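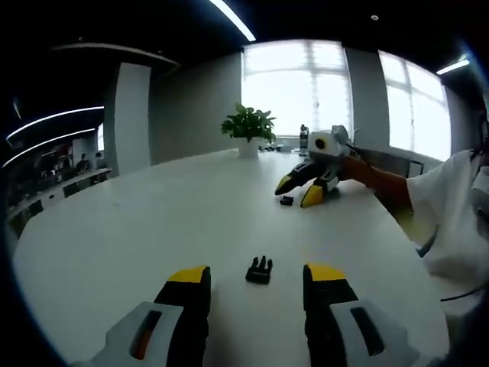
Support > Hardware and Small Parts > Buckles > Ticket 358

Subject: Side-release buckles will not stay shut (Sorier bag, black)
Opened by: Ritu Shukla
Assigned to: Maximiliano Urquijo
Status: Closed, with reservations

Ritu Shukla, 04/02/2018
I bought a bag of 40 black plastic buckles for the straps on our tote order. They click. They make a lovely click. Then you put a book in the tote and they let go. I have tried pushing harder. I have tried pushing more slowly, in case they were shy. Please advise before I go back to knots.

Maximiliano Urquijo
Hi Ritu, thanks for writing. A few things to check:
Are both halves from the same bag?
Is the webbing threaded so the loose end comes out on the outside?
Do the prongs spring back when you squeeze them and let go?

Ritu Shukla
Same bag, as far as I know. Webbing is right, I had Akua check it and she enjoyed telling me so. The prongs spring back fine. They have more spring than I do.

Maximiliano Urquijo
Could you lay one of the pronged halves flat on a table, prongs pointing away from you, and tell me if the middle prong is shorter than the outer two or the same length? We sell two kinds that look alike until you care.

Ritu Shukla
Did it on the big white table by the windows, the one with the plant at the far end, where the light is good. Middle one is shorter on most. On 7 of them it's the same length. So I have a mixed bag, in the traditional sense.

Maximiliano Urquijo
That would do it. The long-middle ones are from the Bernano line and need the Bernano socket. They'll click into a Sorier socket and hold until you ask them to hold something.

Ritu Shukla
I pulled the 7 and tried the rest. Better. Two still popped open on the book test (hardback, the one about canals, no great loss if it lands badly).

Taha Farouk (parts desk)
Jumping in. Ritu, look inside the sockets on those two. There's a small ridge where the prong catches, and on that batch it sometimes has a bit of extra plastic on it from the mold. Trim it with a craft knife. Away from the thumb, please. We have a separate ticket about the thumb.

Ritu Shukla
Found it on one. Trimmed, holds. The other has no extra plastic and no ridge either. It is a tube with ambitions.

Taha Farouk
Bin that one. Replacements for it and the 7 are going out from the Brustura warehouse, matched pairs, taped together so they can't mingle.

Ritu Shukla
Replacements came. Tape removed, with effort. All hold the canal book plus a full water bottle. Mwanaisha walked one up and down the stairs and nothing fell out except her keys, and those were in her pocket.

Maximiliano Urquijo
Glad to hear it. Closing. The bin label for the Bernano buckles now says LONG MIDDLE in marker. It used to say MISC.

Ritu Shukla
Reopening for one question. What do I do with the 7?

Taha Farouk
Keep them. Next time you order 1000 of something from us, a few sockets will turn up to match.

Status changed to Closed by Maximiliano Urquijo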